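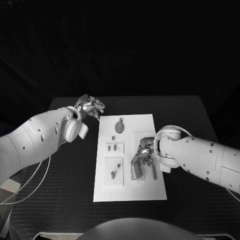

How to read a company's annual report before the shareholders' meeting

If you own even a handful of shares, sooner or later a fat booklet lands on the mat (or a link to one lands in your inbox) and you have to decide whether to read it. I put mine in the recycling for years, and I do understand the temptation! But it gets easier once you know where to look, and an evening with a pot of tea is plenty.

I'll use the report I had from Clarow, the pump maker in Wimstead, where I hold 728 shares left to me by an aunt. It came in September and the headlines that month were all about the chief executive's pay, so I was keener than usual.

Step 1. Skip the glossy bit

The first dozen pages or so are usually photographs and cheerful words from the chair. Come back to them later if you like. Go to the contents page and find three things: the pay report (it's generally called the remuneration report), the auditor's report and the notes to the accounts. I stick a paper tab on each.

Step 2. Find the single figure table

In the pay report there's a table showing what each director received in total. Put this year's total beside last year's, then look at which part moved. Salary tends to creep. Bonuses and share awards are where the big jumps live, and the pages after the table should tell you what targets were set and whether they were met. At Clarow the chief executive's bonus had gone up by 47 per cent, and it took me two readings to find the target it was tied to.

Step 3. Look up "related parties"

This is my favourite note, and it's nearly always towards the back. It lists dealings between the company and the people who run it, or their families, or other firms they control. Most entries are perfectly dull. Clarow's was note 12, and it mentioned rent paid on an office in Bernbridge to a business called Sultana, which belongs to one of the directors. There may be nothing wrong with that at all, but it's a fair thing to ask about.

Step 4. Read the auditor's opinion

You want the word "unqualified", or wording such as "true and fair view" with no "except for" after it. Then read the key audit matters, where the auditor says which areas needed the most attention.

Step 5. Send your question in early

Check the notice of meeting for the deadline and the address. Keep it short, quote the page number, and ask one thing at a time. Mine went to Ross Chisholm, the company secretary, and read: "Note 12: who approved the rent, and was it compared with other offices nearby?" I had a civil reply in 6 days.

If you hold your shares through a broker or an app, you may need to ask them to pass on your vote, and their cut-off is often earlier than the company's own, so do that first and read the rest afterwards.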